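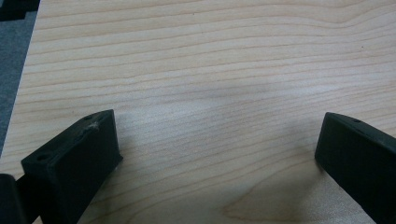
6h10. Réveillée avant le réveil, encore. Pluie sur le velux. Café trop fort, je note vite avant que la maison se lève.

Mal dormi. Repensé toute la nuit au levain. Bête, je sais. Mais il a doublé hier soir pour la première fois depuis que je l'ai ramené de Fleury et j'avais peur qu'il retombe avant que je puisse pétrir. Me suis relevée à 3 heures pour regarder le bocal à la lampe du téléphone. Il était là, bombé, plein de bulles contre le verre, odeur de yaourt et un peu de pomme. Recouchée contente, pas rendormie pour autant.

Donc récapituler, sinon je vais encore oublier ce que j'ai fait et ne jamais pouvoir le refaire. Rafraîchi hier à 21h, moitié T80 moitié seigle, eau tiède. Le seigle c'est celui du moulin, pas celui du supermarché, la différence est énorme. Avec l'autre ça stagnait, une sorte de colle grise, une pellicule d'eau dessus. Jeté combien de fois ? Je préfère pas savoir.

Pétri à 6h25, à la main, en pyjama. Pâte collante, beaucoup trop. J'ai dû me tromper dans l'eau, la balance saute, elle affiche 47 et puis 40 et puis plus rien. Changer la pile. CHANGER LA PILE. Je l'écris ici depuis le mois de mars.

7h. Premier rabat. Ça se tient un peu mieux. Mains mouillées, c'est tout le secret apparement, et ne pas rajouter de farine même si on en meurt d'envie. Résisté. Presque.

Le petit est descendu, a mis le doigt dans la pâte, a dit que c'était dégoûtant, a remis le doigt. Tartines, cartable, la chaussure gauche introuvable, retrouvée dans le bac à linge. Partis en retard. Il pleuvait toujours. Au retour la boîte aux lettres pleine d'eau, le courrier à sécher sur le radiateur : la facture Drornico, plus chère que celle d'avant alors qu'on a rien changé. Il faudrait que j'appelle. J'appellerai pas aujourd'hui.

9h15. Deuxième rabat un peu tard, j'étais au téléphone avec ma mère. Elle a mal au genou, elle ne veut pas voir le médecin, elle veut savoir si je pense qu'elle devrait voir le médecin. Oui maman. Elle a changé de sujet. M'a parlé du pain de sa grand-mère, de grosses miches de seigle qu'on gardait dans le pétrin sous un linge, et qu'on mangeait rassis à la fin, trempé dans la soupe. Elle dit que ça ne sentait jamais le moisi. Elle dit aussi que la grand-mère ne mesurait rien. Bon. Moi j'ai une balance qui ment, on y est presque.

Elle m'a dit un truc que j'avais jamais entendu : le levain, on se le prêtait d'une ferme à l'autre, il faisait le tour du hameau, et celle qui cuisait en gardait un morceau pour la suivante. Je ne sais pas si c'est vrai ou si elle l'a lu dans une revue. Ça m'a plu quand même. Lui redemander le nom du hameau, elle l'a dit et j'ai pas noté.

10h. Travail. Enfin, ouvert l'ordinateur. La relecture du catalogue Skitdale, 8 pages faites, c'est peu. Des pulls, des bottes, encore des pulls. « Une maille généreuse » quatre fois sur la même double page. J'ai proposé « épaisse ». On va me répondre que c'est pas vendeur. La page des gants est mieux, je l'ai presque laissée telle quelle. Envoyé une question sur les tailles, pas de réponse.

Entre deux pages, allée soulever le torchon. La pâte monte. Doucement. Il fait pas chaud dans cette cuisine, j'ai fini par mettre le saladier dans le four éteint avec un bol d'eau bouillante à côté. Mot scotché sur le bouton pour que personne l'allume. On se souvient de la dernière fois, le torchon avait roussi et la cuisine a senti la lessive brûlée trois jours.

12h30. Mangé debout, reste de lentilles, vinaigrette, un oignon. Bonnes, les lentilles. Meilleures que chaudes.

Sortie cinq minutes entre deux averses. Les tomates font la tête, feuilles enroulées, trop d'eau je suppose. Les limaces ont eu le basilic, tout le pot, il reste les tiges. En juin ! L'année dernière à la même époque on arrosait tous les soirs. Ramassé une poignée de fraises, mangées sur place, personne ne le saura. Le voisin tond dès qu'il y a un rayon, donc il a tondu, un quart d'heure, et puis la pluie.

14h. Façonnage. Raté le premier, la boule s'est étalée comme une bouse. Recommencé en serrant plus, la tranche de la main dessous, tirer vers soi, tourner, tirer. Là ça a pris, j'ai senti la peau se tendre. Agréable, ce moment, vraiment. Dans la corbeille avec le torchon fariné, farine de riz cette fois, on verra si ça colle moins.

Repris le catalogue. Bottes. « Fourrées » avec un r en moins, au moins j'aurai servi à quelque chose. Fini la partie enfants, il me reste les accessoires et la page des conditions de vente que personne n'a relue depuis dix ans je crois bien.

Coup de barre à 15h. Me suis allongée dix minutes, quarante en vrai. Rêvé que je devais rendre le levain au moulin et que j'avais perdu le bocal.

16h40. École. Le petit a une sortie, il faut un pique-nique, un chapeau et des bottes, les trois, au cas où. Il veut un sandwich au pain de la maison. Pression. Je lui ai dit peut-être.

17h30. Enfourné. Cocotte en fonte brûlante, me suis touché le poignet au couvercle, évidemment, comme à chaque fois, au même endroit. Eau froide, ça va. Un coup de lame pas très droit. Couvercle. Attendre. Je suis restée assise par terre devant la vitre alors qu'avec la cocotte fermée on voit strictement rien.

Pendant ce temps : devoirs, dictée, « les chevals », discussion. Il trouve que chevals serait plus logique. Il a pas tort.

18h05. Couvercle enlevé. IL A MONTÉ. Pas énorme, un peu de travers, ouvert d'un côté seulement, mais monté. Blond encore. Laissé brunir.

18h30. Sorti, posé sur la grille. Il craque en refroidissant, des petits bruits, on s'est tus tous les trois pour écouter. Il faut attendre deux heures avant de couper. On a tenu jusqu'au dîner. Coupé tiède, la mie un peu humide au milieu, quelques beaux trous vers le haut, dense en bas. Goût : acide mais pas trop, la croûte très bonne. Beurre salé. On en a mangé la moitié.

Pour la prochaine fois : moins d'eau. Façonner plus serré du premier coup. Dix minutes de four en plus. Essayer la T110 de Fleury s'il en reste, ils en ont pas toujours. Sel un peu plus aussi.

21h20. Vaisselle faite sauf la cocotte. Levain rafraîchi, au frigo, élastique autour du bocal pour repérer le niveau. Genou de maman : rappeler. Drornico : rappeler. Réserver pour Drumura avant que les gîtes soient pris, il en restait deux avec un vrai four dedans, et oui j'ai regardé les fours avant les lits.

Sandwich emballé, fromage, cornichons. Chapeau dans le sac. Les bottes je les cherche

trouvées. Au lit. Il pleut encore. La pile, zut.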